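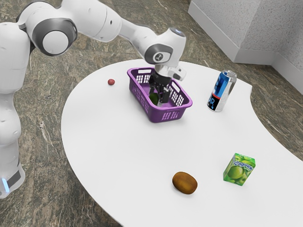
It never dropped anything, according to Dineo Kruger, and that was the whole trouble. The gripper went down into the basket, closed, came up with nothing in it, and the log said success. Then it said success again.

Home > Features > Machines > Archive

ROBOTICS | LONG READS
Sep 29, 2022
7 comments

Kruger found it in the small hours, scrolling. The team at Pálfi had been running their picking trials in simulation for weeks. One arm, one white table, a basket, fruit and drinks to move about. Good scores. Very good scores, in fact, good enough that the Barthorpe warehouse had asked for a date.

Then the replay. 165 attempts marked as complete, and in 110 of them the fingers had shut on air.

How does that happen? Boring answer. The check for "holding something" looked at whether the fingers had stopped moving. They stop when they meet a piece of fruit. They also stop when they jam against the wall of the basket. Same reading, same tick in the box. Gyula Oláh wrote the check in July, in an afternoon, as a stopgap, and says so freely. It had a note beside it saying "replace". Everyone had seen the note.

Small round things were worst. A can standing out in the open is easy, the arm comes in, there's room. Something small on the floor of a basket is another matter, the fingers have to go almost all the way down and there's plastic on every side of them. Tilt the wrist a little too far and one finger catches. Stop. Tick.

Nothing was broken, it was only software. But the same check was already on the real arm at Plolholm, and there it had teeth. Believing it had hold of a pear, the arm lifted with its finger hooked in the side of a crate and took the crate with it. Some 400 grams of fruit on the floor, and the crate landed a step from Kinga Simon's foot. She hit the stop button. She is still cross about it, less about the crate than about the sreen beside her, which was green the whole time.

Erzsébet Fülöp, who signs off safety there, shut the cell that afternoon. Her report is two pages. Most of it is about the word "success" and who is allowed to use it.

The fix: weigh the lift, look again with the camera, compare. If the two dont agree the arm halts and waits for a person. Slower. The scores fell hard and Barthorpe has been told to wait.

Oláh's note has gone from the code. Kruger keeps a copy on her desk.

Share 110 | Save | Print
More in Machines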